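Drucken | Als E-Mail versenden | 57 Kommentare

Greifer-Bausatz Famau im Test - Juli 2018

Unsere Robotik-AG in Stovbridge arbeitet seit April mit dem Famau von Tamiru. Wir wollten damit beim Schülerwettbewerb in der Klasse Küche antreten, in der Geschirr und Töpfe in markierte Felder gestellt werden müssen.

Der Aufbau dauerte zwei Nachmittage. Die Anleitung ist brauchbar, nur beim Anschluss der Handkamera fehlt eine Zeichnung. Die Software lief auf den Schulrechnern ohne Änderungen. Die beiden Finger schließen gleichmäßig, bei glatten Griffen muss man aber langsam fahren - sonst rutscht das Teil weg.

Für die Übungen haben wir die Arbeitsfläche mit blauem Klebeband in Felder geteilt und einen Topf mit Glasdeckel genommen.
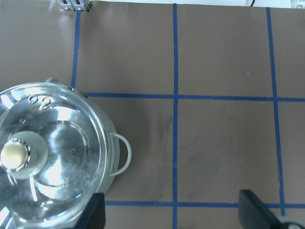 Spiegelungen auf Glas stören die mitgelieferte Objekterkennung deutlich. Mit eigenen Aufnahmen nachtrainiert, 1.590 Stück, wurde es besser. Der ältere Skaltomton greift kräftiger, ist aber lauter.

Für AGs ab Klasse neun empfehlenswert. Ersatzfinger gleich mitbestellen.

2.057 Aufrufe | Drucken | Als E-Mail versenden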